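Setting a Snack Tray for a Shared Table
10 April 2019
By the Istdale House Hospitality Office

This guide sets out the procedure for preparing a small tray of individually wrapped snacks for a shared table. It applies to the sitting rooms at Istdale House and to the reading room at Sostside, and it may be followed in any home or office where guests help themselves. The procedure replaces the January version. The main changes concern the storage of opened packages and the placing of items that do not belong in the tray.

Before You Begin

Wash and dry your hands, and clear the table of papers, keys and used cups. If the table has a cloth, check it for crumbs and marks before anything is set on it. A small mark near the middle may be covered by the tray, but a mark near the edge will be under someone's sleeve, and the cloth should be changed. Patterned cloths are acceptable in all rooms. They hide small marks well between washings, and for that reason they need to be inspected more closely than plain ones.

Smooth the cloth from the center outward. On a round table, the hang should be even on all sides. Pull from below the edge of the table and keep your hands off the top, where pulling leaves creases. A cloth that has been folded for a long time may be pressed on the table with the palm of the hand. Do not iron a cloth in place.

You will need the following:

A shallow tray with raised sides
A selection of wrapped snacks
A dry cloth for wiping the tray
A small bowl or bag for empty wrappers
A lidded storage box for what is left over

Choosing the Tray

A shallow tray is preferred to a bowl. In a bowl the smaller items sink, and guests have to dig for them. In a tray everything lies within sight, and a person can take one piece without handling the others. The sides should be high enough to keep the packets from sliding out when the tray is carried and low enough that a hand can reach in from any direction.

Plain white is the standard color at both locations. Most wrappers are brightly printed, and on a patterned cloth they are hard to pick out unless there is a plain surface behind them. A square tray may be used on a round table. Set it toward the center, with room on every side for cups.

Wipe the tray with a dry cloth before filling it. If it has been washed, let it dry completely, including the corners. Paper-backed wrappers pick up water quickly, and a damp packet looks old even when its contents are perfectly good.

Selecting the Snacks

Choose items that are wrapped one by one. Loose cookies, nuts and candies are not to be placed in a shared tray. Aim for a mixture of sweet and plain, and of soft and crisp. Where possible, include at least one item with fruit and one plain cookie or cracker. Six kinds are sufficient for an ordinary afternoon, and eight should be regarded as the upper limit. Beyond that, guests tend to search through the tray, and the arrangement does not last.

Check every packet before it goes in. Run a thumb along the seal at each end. Set aside any packet that has split, lost its air or been crushed. Read the date on the packet or, if the single packets carry no date, on the outer bag. Keep the outer bag until the last piece has been eaten, both for the date and for the list of ingredients.

Where the printing on a packet is in a language that some guests may not read, the person setting the table should be able to say what the snack is and whether it contains nuts, milk, egg, wheat or sesame. If this cannot be established from the outer bag or from the shop, leave the item out. A handwritten card beside the tray is helpful for larger groups. Write the name of each snack in plain words and list the ingredients of concern beneath it.

Arranging the Tray

Begin with the longest packets. Lay them at a slant, leaving space between them. Place the square and flat packets next, and finish with the small or twisted ones, which will fit into the gaps. Some overlap is expected. A packet may rest on the corner of another, provided that enough of the lower one shows for a guest to know what it is.
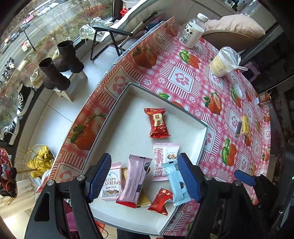
Turn the printed side up wherever a packet has one. Keep two wrappers of the same color apart — a red beside a blue is easier to tell at a glance than a red beside a red. Strict rows are not required. They are disturbed by the first guest and are difficult to restore without handling everything again. A loose arrangement in a single layer holds its appearance for most of an afternoon.

Do not fill the tray to its full capacity. Part of the bottom should remain visible. A full tray slows people down and sends packets over the side, while a tray with some space in it can be topped up quietly from the storage box as the afternoon goes on.

Placing Drinks and Tubs

Bottles, tubs and open packages stand on the table outside the tray. They are heavier than the snacks and may leave a ring or a drip. Stand bottles toward the far side, away from the place where guests reach across, and turn the label outward. Milk must be brought from the refrigerator at the time of serving and returned to it promptly. It should never be left out between one group of guests and the next.

A tub that is eaten with a spoon should be opened only when someone is ready to eat from it. Peel the lid back slowly and hold the tub level. The spoon may be rested across the rim while the tub is in use. Any loose lid should be laid with its inner face up, so that it does not touch the cloth. Tubs of this kind are for one person. If the contents are to be shared, spoon them into separate dishes in the kitchen.

Small boxes and extra packets may be kept at the edge of the table, where they do not compete with the tray for space. Keep them back from the very edge. Boxes that stand on end are easily knocked to the floor by a sleeve or a chair back. If the table is small, lay them flat.

Wrappers and Crumbs

Provide a place for empty wrappers from the beginning. Without one, guests return them to the tray, and the next person must feel each packet to find a full one. A small bowl is suitable. At Sostside, the bowls from the Lengyel cabinet are used for this purpose and are to be returned there after washing.

Inspect the table every half hour when guests are present. Remove empty wrappers, turn any overturned packets and brush crumbs into the hand with a folded napkin. Do not shake the cloth over the carpet. It is sufficient to do this briefly and without asking guests to move.

Putting Away

At the end of the afternoon, sort what remains. Sealed packets in good condition go back into the lidded box. Packets that have been opened, even slightly, are to be discarded. Anything from a tub that has been started is also discarded, and the spoon is washed or thrown away according to its type.

Store the box in a cool cupboard, away from the stove and out of direct sun. Chocolate and filled items should be kept on top, where they will not be pressed. Place older packets toward the front so that they are used first. Go through the box every four weeks and remove anything past its date. Strongly scented items, such as mint or spiced crackers, are kept in a separate bag inside the box.

Wash the tray in warm water with a little dish soap, rinse it and stand it on its side to dry. Shake the tablecloth outdoors. If it can be wiped, go over it with a damp cloth and leave it spread until dry. If it must be laundered, treat any sticky spots first, following the instructions on its care label.

Supplies

Replacement trays and cloths for both locations are ordered through Ustusero. Requests should state the room, the shape of the table and the number of pieces needed. Allow three weeks for delivery. Cloths that are worn but clean may be handed in at the Istdale laundry room, where they are cut down for kitchen use.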